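December 2021
By Rocío Barrientos
Print | E-mail

I've been working through the Kalton Study Bible since June, mostly before the house wakes up, and I finally feel ready to say something fair about it. It replaced my old Genley, which lost its back cover and most of Revelation along with it.

First, the notes. They're good! The section on Ruth alone sent me off on two weeks of reading about gleaning laws and who was allowed to pick up what in whose field. The writers tell you when scholars disagree and then leave you to it, and I like that a lot more than being handed one answer. The prophets get thinner treatment (Obadiah has 14 lines of notes, which seems stingy even for Obadiah).
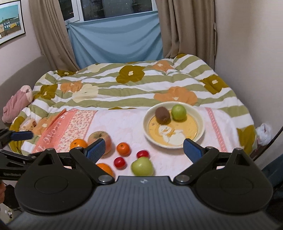

The maps are the best I've had in any Bible at this price. Paul's journeys each get their own page, and the names don't run into the fold. There's also a chart of plants and foods in the back, and I spent a whole Saturday with it. Did you know Genesis never says which fruit Eve ate? The chart lays out the fig, the grape, the pomegranate and the apricot, and explains how the apple got the blame through a Latin pun. I can't look at a big yellow-red apple sitting there with the oranges now without feeling a bit sorry for it.

The concordance claims 3,000 entries, and that sounds like plenty until you need one. I looked up "threshing" and got nothing. My husband's Shezi is half the thickness and had it.

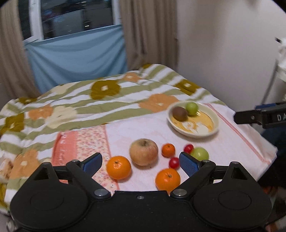
So I keep the Shezi close by for looking things up, and do my real reading in the Kalton. The paper is thin but takes a pencil well. Gel pens bleed – ask me about Romans 7. The ribbons are a nice touch, 2 of them, though one is already fraying at the end.

I'd buy it again for the notes and maps. If you mainly want to find verses fast, get something else.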